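Matt or satin black for a bench top?

guvley32 — 10/03/2022
Repainting a bench, MDF, 417 mm deep. Satin marks less but reflects the lamps. Which finish?

skaltenetti
Matt. Two thin coats, rolled, light sanding between. Black next to a green wall:
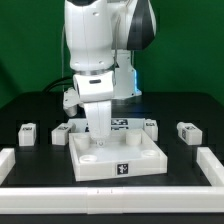

Black top, green behind.

vanach_k
Disagree. Matt black burnishes wherever anything slides over it. Satin, and move the lamps.

skaltenetti
Burnishing depends on the binder. A two-pack matt holds up.

vanach_k
Two-pack needs a proper mask and costs double. Not for MDF — seal the edges first in any case. 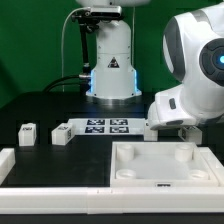

Same black top, other view.

guvley32
Edges are sealed. Lamps are fixed, so matt it is. Will a foam roller do?

skaltenetti
Yes, 4 mm pile or foam. Leave it overnight between coats.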